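Teaching Grip From the Kitchen Table

Most robot arms learn to pick things up in labs, on bare tables, under even light. The team behind the Purkach project wanted to know what happens when the lessons come from ordinary homes.

Their method needs no robot at the start. A person holds a gripper by hand, works it like a pair of tongs, and goes through small chores while a camera on the tool records the view. The recordings are then used to train a control program, called Samik, that runs on a real arm.

For the study, six households kept a gripper for eight days each. The instructions were short. People were asked to use the things they already owned and to leave the mess where it was.

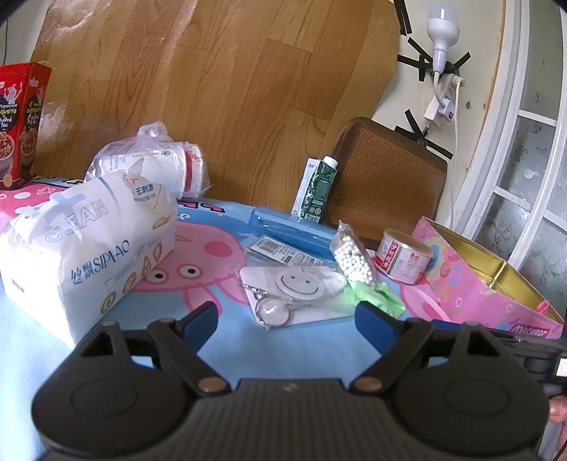

The hand-held gripper over a table of household goods, including tissues, cotton swabs and an open tin.

Soft packs and clear plastic are hard for a machine. A bag of swabs gives when it is squeezed, and a see-through wrapper can hide its own edges. Programs trained on rigid blocks tend to close too hard or in the wrong spot.

The group trained two versions of Samik, one on lab recordings and one on home recordings, with the same hours of data in each. Both were tested in two apartments that neither version had seen. The home version dropped fewer items and did better with bags and pouches. On boxes and cans the two were even.

There were weak points. Both versions had trouble lifting a flat object off cloth — the fingers often took the cloth too — and neither could tell a full carton from an empty one before touching it.

The next round will add a touch sensor, named Evel, to the finger pads. Recording is due to start in October.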